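Parenting the Early Years, Session 4: Bedtime Without the Battle

Welcome back! Tonight we get to sleep, my favorite topic of the whole course, and the one you all voted for in April.

Start with the last hour. For most preschoolers those 60 minutes matter far more than the exact time on the clock. Dim the lights, put away the loud toys, and keep the order of things the same: bath, pajamas, story, bed. Kids love knowing what comes next (mine used to announce each step like a train conductor!).

Offer two choices and only two. Blue pajamas or green? Bear book or truck book? A child who has picked something feels part of the plan, and you still get to bed. 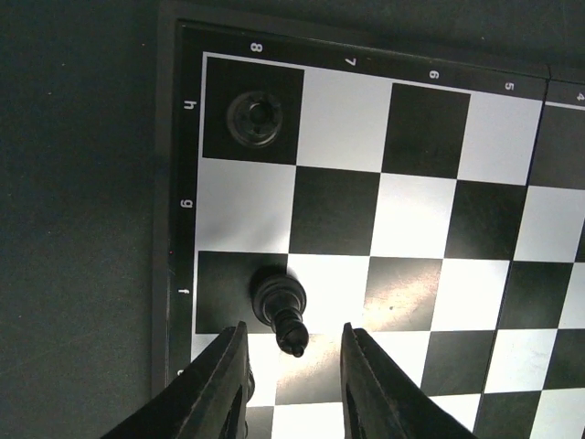

Danylo Lytvynenko wondered what to do when the answer to both choices is a loud no. Great point, and we spent a while on it. Say it once more in a calm voice, wait a little, then choose for them kindly and move along. Expect a few rough nights before it settles.

Callbacks: the water, the extra hug, the missing sock. Try the bedtime pass from the Barcombe worksheet. One card, one free trip out of bed, then the card is yours until morning. It works wonders with four-year-olds!
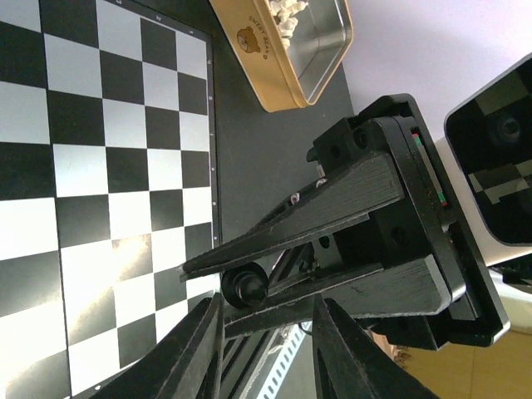
Chessboard and open tin on a gray tabletop.

For next time: keep the sleep log for a week and bring it along, messy is fine. Read the Trivcombe handout on night waking, first half only.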